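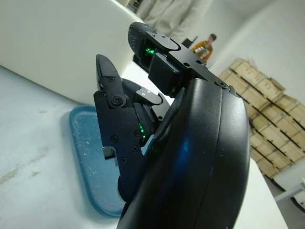
Svenja Hubmann got off the bus at Trukport with one bag and the key to her aunt's flat. It was November and the shops by the harbour had their lights on at three in the afternoon.

The flat was on the second floor, over Mikuš the shoe mender. She had not been inside it for 11 years. The kitchen table was the same, and so was the radio. Someone had switched off the fridge and left the door propped open with a wooden spoon.

She sat down in her coat and wrote a list. Gas. Post. Clothes. The piano.

At five there was a knock. It was Mikuš, in his apron, holding a pair of brown boots.

'These are hers,' he said. 'She brought them in for heels. They're done.'

'What do I owe you?'

'She paid.'

Svenja took the boots. They were heavier than they looked, and he had polished them. He stayed where he was, looking past her into the kitchen.

'She used to play in the evenings,' he said. 'The same two tunes. I complained once, years ago, and she stopped for a week.' He rubbed his thumb along the door frame. 'I went up and asked her to start again.'

'I can't play,' said Svenja.

'No. Well.'

He went back down. She heard the shop bell, then the shutter.

We use cookies to improve your visit. By continuing to read you accept our cookie policy. OK

She tried the boots on. They were half a size too big — her aunt had always worn thick socks — but they would do for the winter. She walked to the piano in them and lifted the lid. Then she pressed one key, and after a while the one next to it.

Downstairs, somebody turned off a tap.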